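About Fidison

2026-06-11
By Amanuel Sisay
4 min read

Fidison is a gunsmithing and stock-fitting shop. We repair, refinish and fit shotguns for hunters and clay target shooters, and we sell a small number of used guns that we have gone through ourselves. We do not make guns and we do not carry a full line of new ones. Customers who want a new gun usually buy it elsewhere and bring it to us for fitting.

The business started as a repair bench at the back of the old Adwood hardware store. Most of the work then was farm guns with loose stocks, worn hinge pins and rust under the forend. When the hardware store closed we took over the lease on the rear half of the building and later the front half as well. The sign over the door still says Adwood and we have left it there. Mail addressed to either name will reach us.
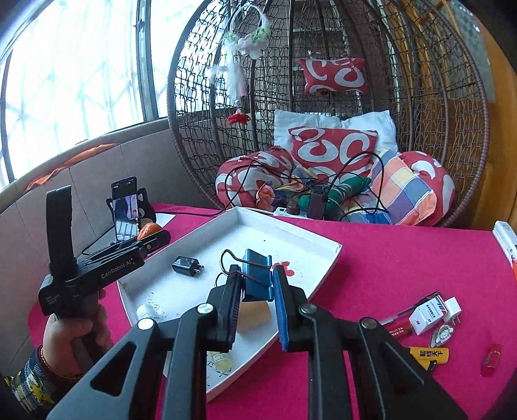 Fitting is now the larger part of what we do. A shotgun is pointed more than it is aimed, so the length of the stock, the drop at the comb and the amount of cast all affect where the pattern goes. We measure each customer with an adjustable try gun, then pattern the customer's own gun at the range before any wood is cut or bent. A fitting takes one visit. Bending a stock takes longer, as we like to leave the wood alone for a few days and check the measurements again before the gun goes home.

We work on side-by-sides, over-and-unders, pumps and semi-automatics. Common jobs are:

Stock bending, lengthening and shortening
Recoil pad fitting
Crack repair and refinishing in oil
Rejointing loose barrels to the action
Trigger pull adjustment within safe limits
Dent removal and choke work
Annual strip and clean

Cold rust bluing is done in the shop. Hot bluing and case color work are sent to Weldu, a finishing house we have used for years. They are slower than some, and we would rather tell a customer the real wait than quote a short one. Allow an extra 5 weeks for anything that has to go to them.

Stock blanks come from Bollau, who cut and dry walnut and very little else. We keep a few blanks on the rack in the front room and customers are welcome to look through them. Each blank is marked with its grade and the date it came in. If you want a particular figure or color, tell us early, because matching a forend to an existing stock can mean waiting for the right piece of wood.

There are some jobs we turn down. We will not open chokes on barrels that are already thin, and we will not ream old short chambers to take longer shells. We do not work on Damascus barrels except to clean and preserve them for display. If we measure a barrel and find it below the wall thickness we are comfortable with, we will show you the reading and hand the gun back with a written note. There is no charge for the note.
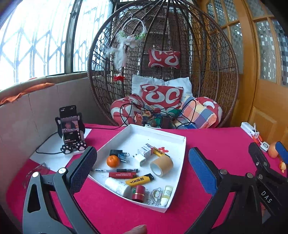

Amanuel Sisay
Owner and head gunsmith

I learned the trade at the bench, first on stocks and then on actions, and stock work is still what I enjoy most. I do the fittings myself. There are 3 of us in the shop, and the other two handle metalwork and the front counter between them. If you call in the morning you will most likely get the counter. If you call late in the day you will probably get me.

We keep a card for every gun that comes in. The card lists the make, the measurements on arrival, the work done and the measurements on leaving. Job number 501 was written up in May, under the numbering we began when we moved into the front half of the building. Older jobs are in the green ledgers and we can usually find them if you know the serial number. The cards are useful when a gun changes hands, and we will copy one for a new owner if the previous owner agrees.

Guns should come to us unloaded, with the action open or the barrels off, and in a case or slip. Please leave shells in the vehicle. We check every gun again at the counter before it goes on the rack. You will need to show identification when dropping off and again when collecting.

Estimates are free for anything we can look at over the counter. If a gun has to be stripped before we can price the job, there is a bench fee, and it comes off the bill if you go ahead. Work is guaranteed for 2 years, apart from recoil pads, which carry whatever the maker offers.

The range we use for patterning belongs to a neighboring farm and is not open to the public, so fittings are by appointment. Bring the shells you normally shoot and the vest or jacket you normally wear. A heavy coat changes the length you need, and a stock measured over a shirt may feel long in duck season.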